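Tarnside Hall kitchen, April walk-through

1. Hot water at hand basin. OK. Reached temperature inside 40 seconds.
2. Crockery. Two plates chipped, binned. Rest fine.

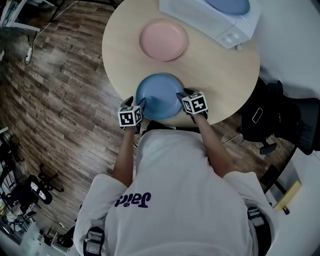
3. Fridge. Dornix unit reading 3 degrees. Door seal split at bottom corner, needs replacing before the next booking.
4. Extinguisher. Tag in date. Bracket loose, tightened.
5. Exit door. Chairs stacked within 300 mm of it. Moved. Please keep them on the far wall.
6. Rangehood filters. Greasy. Nieto to clean Wednesday.
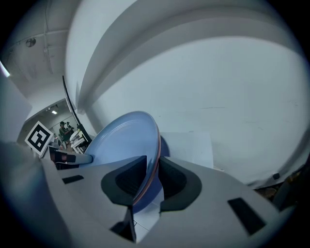
Can the hall be used while the fridge seal is waiting?
Use it for dry goods and drinks only. Bring an esky for meat and dairy.

Related
Rivinia Hall checklist
Test and tag: 11 common fails
Kitchen hire conditions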